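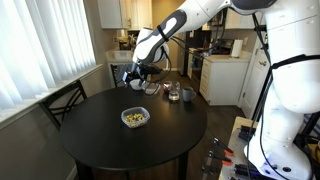

Budgeting for the Second Arm

Jun 3, 2020

The purchase price of a robot arm is the easy number. Zunora, which tests household handling tasks in furnished apartments, approved its first unit in February and went over plan within 3 months. The arm came in on budget. The overrun was in mounts, spare fingers, cable and clamps, for a total of $2,228.

Planning for the second unit starts with the task list. Clearing a table calls for a gripper that can manage a bowl, a glass and a mug with a handle, and those shapes do not favor the same fingers. Zunora asked Breltside and Esteves to quote on 47 line items, with finger sets priced separately — a step it skipped the first time.

Floor space belongs in the same worksheet. A base and a workbench beside a dining table take up room that chairs and doors also need. Measure with the doors open.

Service terms differ more than hardware prices. Breltside quotes by the visit, Esteves by the year. Orders close when the lease on the Daltosow apartment is renewed.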